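Newsroom > Product Announcements > Surface Coatings

Search the newsroom Enter keyword or product code Go

December
By Raimonds Rozīte, Technical Communications, Pollolley

Pollolley Releases Wurnel Low-Sheen Oil for Interior Wood

Pollolley has added Wurnel, a low-sheen hardening oil, to its line of finishes for interior wood. The product is intended for tabletops, shelving and counters in pale species, where many oils darken the surface or turn it yellow over time. Wurnel is supplied clear and contains no pigment.

The oil is applied in 2 coats with a cloth or short-nap roller. Excess must be wiped off before it becomes tacky. Full cure takes 14 days at normal room temperature, during which the surface should be kept free of standing water and rubber-footed items.

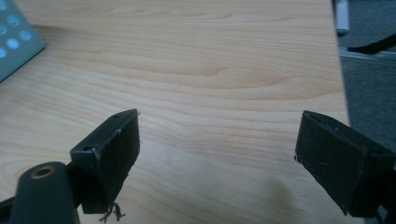
Abrasion testing was carried out at the company's Cimau laboratory on sanded maple, ash and birch panels. Coated panels ran for 4,000 cycles before the test wheel reached bare wood. Panels finished with the previous formula, which Wurnel replaces, reached nearly 86 percent of that figure. Stain tests used coffee, red wine, vinegar and cooking oil — each left in place overnight under a watch glass.

Wurnel can be spot-repaired. Worn areas are sanded lightly along the grain and recoated without stripping the rest of the piece. It should not be applied over varnish, wax or silicone polish. Used cloths must be soaked in water and dried flat outdoors before disposal, as they may self-heat.

Production takes place at the Butkienė plant. Wurnel ships to trade customers first, with retail tins to follow — dealers should confirm stock with their regional office. Safety data sheets and the full test report are available on request from Technical Communications.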